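Re: [manip-tools] Cevel 2 grasp proposals on thin wire objects

Date: Friday, March 15, 2024

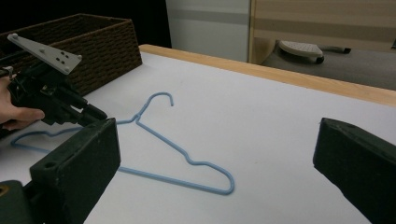 Blue wire hanger on the white table, jaw tips near the left shoulder.

I've read the release notes twice now and I still don't buy the headline claim. Quoting the part I mean:

> The new proposal stage handles thin objects without any
> per-object tuning. We ran it on the Nelgate household set
> and it returned a usable grasp on 923 of the frames with
> wire, cable or rod in view. The old stage gave up on most
> of these. We see no reason to keep the edge-based fallback
> and plan to drop it in July unless someone objects.

Consider this an objection.

First, "usable" is doing a lot of work there. As far as I can tell from the scoring script, a proposal counts as usable if the jaw centerline passes within tolerance of any labeled pixel on the object. For a mug that's a reasonable shortcut. For a hanger it means very little. A hanger is mostly hole. You can put a grasp on the bottom bar, on a shoulder, on the hook or on the twisted bit at the neck, and the script scores them all the same. If the next step is to put the thing on a rail, they are very different grasps, and the planner downstream gets no hint about which one it was handed.

Second, the depth. Take the hanger frame at the top of this message. The wire is thin, it lies flat on a white top, and the shadows under it are faint. I ran a batch of similar views through the depth filter at default settings and in most of them the wire was simply gone. It gets averaged into the table. What the proposal stage then sees is a color edge on a flat plane, so it's picking a grasp height from the table fit and hoping. That may work fine on a table. I'd like to see it on anything that isn't one.

Third, and this is the one that bothers me: the gripper mask. There are two dark green fingers in the foreground there and another gripper at the left with a hand around it. The default mask covers the near fingers well enough. It does nothing for the second device or the hand. When I turned on debug output, Cevel 2 put 25 candidates on the far gripper's housing before it put one on the wire. They're filtered out later by the size prior, yes. But I don't love a pipeline that's right because a later stage cleans up after it, and the size prior is exactly the thing the Haddad config tells people to loosen for small parts.

I also looked for the hard cases in the evaluation list and couldn't find them. The list has 2057 frames. I'd want to know:

- how many have the wire crossing behind a finger, as the bottom bar does in this one
- how many have more than one gripper in view
- whether the train and test splits share a table (the Sirnthorpe split did, and it took us months to notice)
- what happens to the score if a grasp on the wrong part of the object counts as a miss

On dropping the fallback: the edge-based path is ugly, I know, I wrote some of the ugliness. It's slow and it needs a contrast threshold that everyone sets by hand. But it follows the wire and gives you a curve with a tangent, so you can at least line the jaws up across it. The new stage gives a point and an angle, and on my batch the angle was off by enough on the shoulder bends that I wouldn't close on it. I hand-checked 75 proposals. I'll post the sheet once I've cleaned up the column names.

What I would accept is leaving the fallback in behind a flag, off by default, until there's a score that knows one part of a hanger from another. The cost is one more build target and a test that already passes.

Also — unrelated, but while I'm here — the new config loader silently ignores unknown keys. I had "mask_margn" in a file for two days. Please make that an error, or at least a warning.

Patch for the debug overlay is attached to the tracker entry. It applies on top of the release branch but I haven't tried it on main.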